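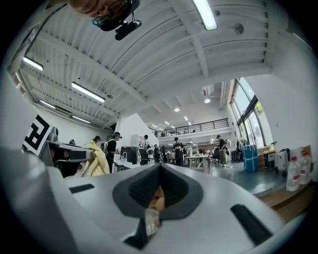

図1 白い波形金属板の天井と中二階の手すり。右手は窓面。

講義資料 > 室内計画演習 > 第二部 作業室の読み取り
分類:室内計画/天井と照明/共用作業室

共用作業室の読み取り(配布資料)
担当:エルスペス・リッチー

前回は住宅の台所を扱った。今回は対象を大きくして、複数の人が同じ時間に別々の作業をする部屋を扱う。題材はレットヴィル棟の作業室である。見学に参加した人は自分の野帳を手元に置いて読むこと。欠席した人は図1と図2を使い、読み取れない部分は空欄のままにしておく。想像で埋めた図面は採点のときに区別がつかなくなる。

1. 天井から始める

室内の実測では床と家具から描き始める人が多いが、この演習では天井から始める。家具は動くし、人が机を少しずらしただけで野帳の寸法は合わなくなる。梁、照明、手すり、窓枠は次に来たときも同じ位置にあるので、後から家具を書き込むときの基準に使える。

図1の手前側の天井は白い波形の金属板で、梁が露出している。仕上げの天井板で隠さないこの形式を、授業では「現し」と呼んでいる。現しの天井では、梁の下端と板の下端の二つの高さを記録する。野帳に「天井高」と一つだけ書いてあるものは、どちらの高さなのか後で分からなくなる。昨年の提出物ではこの書き方が最も多い減点箇所だった。

奥では天井が一段低くなる。低い側の高さは見学時の測定でほぼ2,540ミリだった。測定は床の仕上げ面から行っている。手前側の高さは各班の値にばらつきがあるので、この資料には載せない。班で測った値を使い、測った位置を平面図に×印で示すこと。

図1は広い範囲が写るかわりに、直線が弧になって写っている。波板の山も実際には曲がっていない。この写真に定規を当てて寸法の比を出してはいけない。写真から取ってよいのは、何があるか、何の隣にあるか、という情報だけである。

2. 照明の種類と位置

手前の高い天井には直管の蛍光灯、奥の低い天井には丸い埋込灯がある。さらに奥へ小さな灯りの列が続いている。一つの部屋に見えても、照明の種類が変わるところに区域の境目があることが多い。平面図には次のように描き分ける。

直管灯:細長い長方形。向きを実際の向きに合わせる。
埋込灯:円に十字。
種類の分からない丸い機器:円だけを描き、脇に「要確認」と書く。

三つ目の記号は、図1の右上にある灰色の丸い機器のようなものに使う。感知器とスピーカーは下から見ると区別しにくい。感知器と決めてしまった図面があったので、記号を分けることにした。

照明のほかに、右の壁の近くには白い換気ダクトの機器が天井から下がっている。天井伏図に描くのは当然として、断面図にも忘れずに入れる。背の高い棚の置き場所を考えるとき、下がっている設備の下端が上限になる。

3. 窓と昼光

右側は濃い色の枠が入った背の高い窓面で、上のほうのガラス越しに外の緑が見える。昼光と人工照明の両方がある部屋では、机の向きを考えるときに両方を書き込む。窓面については次の項目を記録する。

・枠の割り付け(縦と横)
・枠の色
・外にあるもの(建物、樹木、空)
・窓の前に置かれた家具の有無

方位は磁石で測る。電話の方位表示は鉄骨の近くで狂うことがあるので、測る位置を変えて2回取り、値が違っていれば両方を書いておく。

4. 中二階の手すり

部屋の奥の上部に黒い手すりが水平に通っている。手すりは平面図では見落とされやすい。1階平面図には破線で上階の縁を入れ、その線の手前と奥で天井の高さがどうなるかを断面図で示す。破線の位置と天井の段差の位置が一致するとは限らないので、別々に測ること。

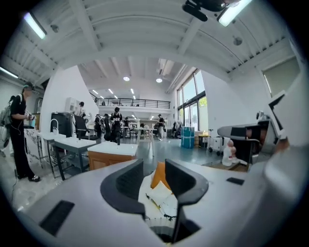

トレルトヴィル、2018年7月7日

5. 床の上のもの

天井と窓が描けたら家具に移る。図2では、白い壁と高い白い天井に対して床は灰青色である。床の色は家具の見え方に影響するので、仕上表には材料名のほかに色も書く。材料が見ただけで分からないときは「灰青色、材料不明」でよい。

家具は固定されているもの、重くて普段は動かさないもの、毎日動くものに分ける。図2の中では、流し台のついた白いカウンターを最初の組に入れる。給水と排水の位置に縛られるからである。蛇口は背の高い曲がった銀色のもので、深い容器を下に入れやすい形をしている。立面図では蛇口の頂部の高さも測る。上に棚を付ける提案をした班が、蛇口の高さを測っていなかったために提案をやり直した。

カウンターの前に、天板が灰色で脚が暗い色の金属のテーブルがある。下に棚が付いている。その隣は天板の白い低い木の収納である。この二つは高さをそろえて使うのか、段差をつけて使うのかで役割が変わる。野帳には天板の高さと奥行きを書き、下の棚については床からの高さも書く。

流しの後ろ側には黒い箱形の機械、その上の棚には白い機器が置かれている。機械の種類を調べることは今回の課題に含まれない。外形寸法、扉や蓋の開く方向、電源の位置だけを記録する。触らないこと。

黒い事務椅子は毎日動く組に入る。椅子は見学時の位置に描いてよいが、線を細くして家具と区別する。開けた床の部分にある脚の細い白いテーブルをどちらの組に入れるかは、班で意見が分かれた。軽そうに見えるという理由だけでは足りない。見学中に動かされたかどうか、周囲に配線があるかどうかを書き添えて判断すること。

6. 掛けられた布

図2の左では、黒い模様のある白いシートが作業場所の近くに掛かっている。布やシートは家具の一覧から漏れやすい。視線をさえぎるか、光を通すか、通路の幅を狭めていないかを見る。分からない項目には線を引いておく。目的を推測して「間仕切り」と書き込むのは、部屋を使っている人に聞いてからにする。

7. 人の動きと通路

部屋の中央に向かって歩く人、椅子の後ろで並んで立つ人、窓の近くに立つ人が図2の中にいる。動線図を描くときは、人のいた場所と人の通った場所を混同しないようにする。立っている人には丸、歩いている人には矢印を使う。写真から描けるのはその瞬間の位置と体の向きまでで、どこから来てどこへ行ったかは写真だけでは決められない。

通路の幅は家具と家具の間で測る。図面に出る寸法のほかに、椅子を引いた状態の寸法も取る。流しの前は、作業する人の後ろを別の人が通れるかを実際に立って確かめ、結果を「通れる」「体を横にすれば通れる」「通れない」の言葉で書く。

8. 提出物

平面図、天井伏図、断面図を縮尺1/100で描く。断面図は低い天井と高い天井の両方を通る位置で切る。家具の一覧は別紙とし、上の三つの組に分けて並べる。

加えて、この部屋への変更案を2案出す。動かしてよいのは固定されていない家具だけとする。照明の増設、窓の変更、流し台の移動は認めない。5月の課題で扱ったグリルカッハの教室と同じ形式で、変更前と変更後の平面図を左右に並べること。文章は図面の余白に収める。

寸法の単位はミリに統一する。野帳の写しも一緒に提出し、消しゴムを使わず、訂正は線を引いて脇に書く。次回は各班の断面図を壁に貼り、天井の段差の描き方から見ていく。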